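Teaching by Hand: The Demonstration Laboratory in Pictures

Selvanayagam Institute – Galleries – Research and Training

The Demonstration Laboratory at the Selvanayagam Institute studies how a person can pass a manual task to a machine without writing a program for it. An operator performs the task through the machine, either by guiding its arms directly or by moving a pair of handheld controls from a desk, and the movement is stored together with the camera views. A collection of such recordings is then used to train a control policy, which attempts the same task unaided.

The laboratory was established under Dr. Vasanthi Akanda and now occupies three rooms on the ground floor of the Bistach Building. Its work is carried out by research staff, graduate students and trained operators drawn from across the Institute. The present collection holds 3,149 accepted demonstrations, covering everyday tabletop work: picking up, setting down, sorting, turning, opening, closing and handing over from one arm to the other.

This gallery accompanies the laboratory's spring open house in April. The notes below follow the order in which visitors will be shown the work, and the photograph belongs to the final part of the tour.

The operator's desk

Operators work seated. The controls in use at present are the second version of a design named Prelto, developed in the Institute's own workshop. Each control is a light, jointed arm with the same proportions as the arm it commands, so that a bend at the operator's elbow joint produces a bend at the machine's. A trigger beneath the index finger opens and closes the gripper.

Sumaiya Uddin, who leads operator training, asks new operators to spend their first sessions without a task of any kind. They reach, pause and return. Recording begins only when the motion has become even, as hesitation is stored along with everything else and may later be repeated by the trained policy.

Guiding by hand

Not all demonstrations are given from the desk. For tasks that depend on light contact, such as sliding a block until it meets an edge, the operator may stand beside the arm and move it directly, with the motors set to carry only the weight of the arm itself. The method is slower to set up and more tiring, and sessions are limited to 20 minutes. It does, however, let the operator feel resistance that the Prelto controls do not yet pass back to the hand.

Dilani Herath has compared the two methods on a placing task over the past year. Her findings favor remote control for reaching and carrying, and direct guidance for the last small movement before release. A combined procedure is now being tested.

Choosing the objects

The laboratory keeps a library of 215 objects. Most are household or classroom goods, chosen for differences in size, weight, surface and color. Translucent containers are of particular interest, as their edges are difficult for a camera to find. Small blocks serve another purpose: they leave little room for error in the closing of the gripper, and a poor approach shows at once.

Objects are signed out by session and returned to numbered shelves. Those that become worn are retired from the library, though their recordings remain in use.

Preparing a session

Each session begins with a written task card. The card states the task in one sentence, lists the objects and gives the starting arrangement. The operator lays out the table by hand, steps back and returns both arms to their rest position before taking up the controls. Between demonstrations the arrangement is changed slightly – a block moved a short distance, a bottle turned – so that the policy does not learn a single fixed layout.

A full set for one task consists of 300 demonstrations, usually shared among several operators. Individuals differ in the way they approach an object, and the laboratory regards that variety as useful to the training.

Reviewing the recordings

Every recording is watched by a second person before it enters the collection. Dilani Talukder supervises this review. Reviewers mark the start and end of the task, note any pause and set aside recordings in which an object was dropped or the wrong object was taken. Recordings set aside are kept in a separate archive, where they are used in a study of how errors may be recognized early.

The review software, Nullier, shows the available camera views side by side with the position of each joint drawn beneath them. Visitors to the open house may try it at a station in the corridor.

The two-arm workcell

The final stop on the tour is the enclosed workcell, lined in black fabric so that conditions remain steady from one session to the next. Two arms reach over the table from opposite sides. Tasks for this cell are written for both arms and are among the most demanding for an operator, who must attend to two grippers at once. 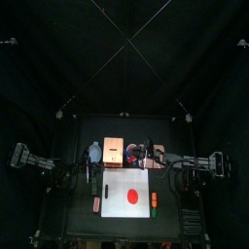 The two-arm workcell, with a target mat at the center of the table and task objects placed around it.

A printed target gives placing tasks a clear goal that can be judged from the recording alone. Jerome Ignacio, who maintains the cell, checks the cameras before the first session of the morning and again at 2 p.m.

Visiting the laboratory

Guided tours will run throughout the open house, beginning on the hour from 10 a.m. to 4 p.m. at the main entrance of the Bistach Building. Groups are kept small so that each visitor may spend a short time at the operator's desk. Children are welcome when accompanied by an adult. The ground floor is accessible without steps, and seating is provided in all three rooms.

Visitors who wish to be considered for operator training may leave their details at the welcome desk. No background in engineering is required. Training is given during the day in blocks of two hours, and the first recorded session normally follows in the third week.

Requests to reproduce material from this gallery should be addressed to the Institute's communications office. Please give the title of the gallery and the intended use.

Related galleries: The Control Workshop – Objects from the Library – Students at Work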